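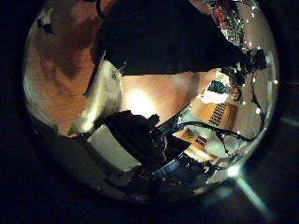
*Wrist view with the Cidon kit: black cables crossing the orange-tan tray on the right.*

**Cidon wrist camera and gripper kit, after nine weeks of use**

We bought this kit for our lab in Drudton with our own budget, and I write this review mainly for people who must prepare a purchase request. The technical pages of the seller are good, but they do not help very much when you have to explain the total cost to your department.

The base kit was 1,543 dollars from Balogh. It includes the gripper, one fisheye camera, a mounting plate and a short cable. The Astell set, which we also considered, was 2,589 dollars with the software license for the first year. On paper the difference looks large. In our case it became smaller with each order we made later.

The first such order was the cable. The one in the box is enough if the computer stands directly beside the arm. Ours does not, so we had to buy a longer one, and then clips to hold it along the links. I recommend to put both in the first request. A second purchase order took more than a month at our place, and during this time we could use only half of the reach.

The camera itself I like. The field of view is very wide, and we did not need the extra room camera that we had planned. I have removed it from the budget for next year.

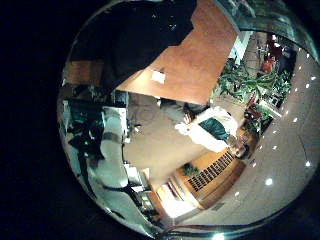
*The camera takes in a lot: a person in a white long-sleeved shirt, a leafy plant and two curving lines of ceiling lights.*

Please think about this width before you buy. People who walk near the robot will be recorded, and we had to ask for their permission. It costs no money, but it needs time in the plan.

The gripper is less finished. The gears of the fingers are open, and dust or thread can enter there. A closed cover exists, but it is sold separately and was out of stock until September. 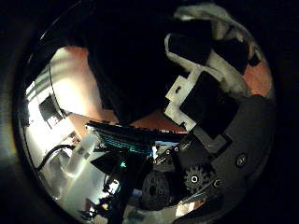

I would also calculate at least one set of spare fingers per year. We have used two sets already, and the instructions say nothing about the expected life. Support from Balogh answered my question politely, without giving a number.

Would I buy it again? Yes, for a small lab that has somebody who can repair things. For a teaching room with many users I would ask for the Astell price first. 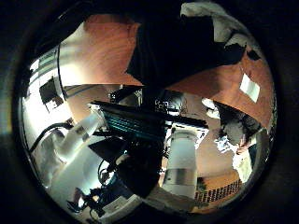
One reader wrote to me that the comparison is not fair, as the Astell license must be renewed after the first year and the Cidon software has no renewal fee. Over two years, the reader said, the cheaper kit stays cheaper, even with the cables and the spare fingers. I have checked my table again and I agree, if you do not break more fingers than we did. The renewal fee now has its own line in it.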